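I moved to Ditthorpe in July, and the first thing I did was buy a storage bin. Then another. By the end of the month I had 18 of the things stacked in the hallway (I paid full price for every one, please don't tell my mother), and I still couldn't find the scissors.

So here's my opinion, and I'll stand by it: we should all stop buying things to put our things in! 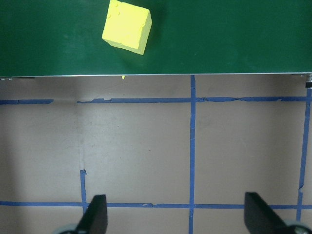
A yellow cube on a green board, with blue tape on the tabletop.

I know how it goes. You have a messy drawer, you feel bad, you drive out to Volleck on a Saturday and walk up and down those lovely aisles, and you come home feeling like a new person. I love that feeling. But the mess is still there, it just has a lid on it now, and you've spent the afternoon matching lids.

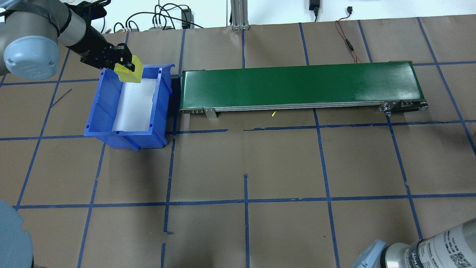 My old apartment was 465 square feet and I swear I lost less in it. Everything sat out where I could see it, and if something annoyed me for long enough, I gave it away. The new place has a basement, and a basement never annoys you because you never go down there.

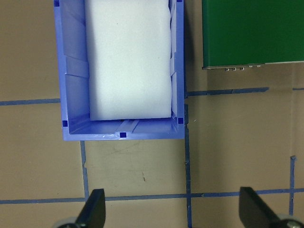
And the labels! I bought a pack of 500 and used 2. One says "cables" and the other says "misc," and I'm sorry to report that the cables are in misc.

What I'd like is for people to try one month without buying a container of any kind. Use a shoebox, use the floor, leave the batteries in a soup bowl and see how it feels. I've been doing it for a few weeks and I've taken three carloads to the thrift store on Wusa Street. 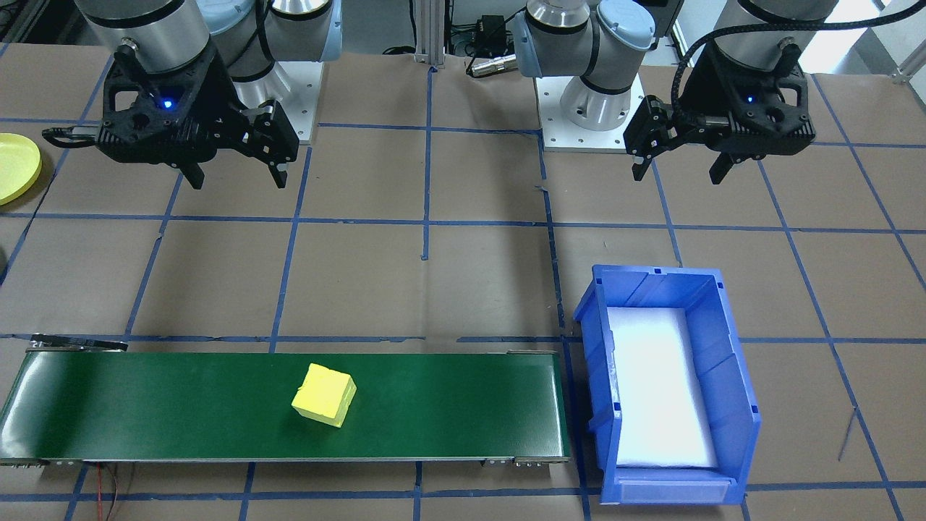 Rostami wrote back after I posted the first half of this to say that it's easy to preach when you don't have kids, and that without bins the living room floor would be solid toy bricks by dinnertime. Fair enough. Keep the bins for the bricks, but I'd still take a look at what's under the bed.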